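Apr 7, 2024
Bench notes, Rarkgate workshop

Cleared the gray table this morning and wiped it down before starting. Most of what was on it belonged to the Varnerau job and has gone back to the shelf by the door. The offcuts are in the bin under the sink if anyone wants them.

Working on the table set for Drutarska today. They want a short list of things that live together on one surface: the small two-drawer cabinet, the beige tray, a cup or two, something to wipe up with, and snacks. The question is what goes in the drawers and what stays out. I had planned on everything going in the drawers, but the tray has no home if you do that.

Cabinet first. Oak color is fine next to the gray. The black bar handles are the ones from the Brunton order in December, 4 to a bag, and we still have 13 bags. Upper drawer was sticking. Took it out, rubbed candle wax on the runners, put it back. Better, still catches a bit at the last inch. Lower drawer runs well, left it alone.

Tried the cabinet square to the back of the table and didn't like it. Turned at an angle it is easier to get at the handles from the left. Tray goes in front of it with enough room to pull the lower drawer.
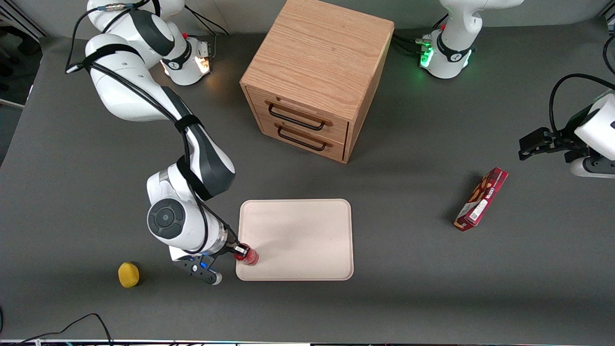

The raised rim on the tray is low, so a cup set down near the edge can end up half on and half off. I'd like a deeper one. The red cup is the right size for it, and the color is easy to find on a busy table. Keep red for cups and don't mix in the white ones, they get lost.

Sponge stays off the tray. Last time it sat there overnight and left a ring that took 30 minutes to scrub out. Front left of the table for now, a small dish later.

Snack box: the red one is fine out in the open. Tried it in the upper drawer and it fits, but then nothing else does.

To do:
Sand the upper runner, 400 grit, wax again
Look for a tray with a higher rim, same beige
Dish for the sponge
Ask Drutarska if they want felt under the cabinet

Left the table set as it is. Please don't move the cabinet until I've marked its corners with tape.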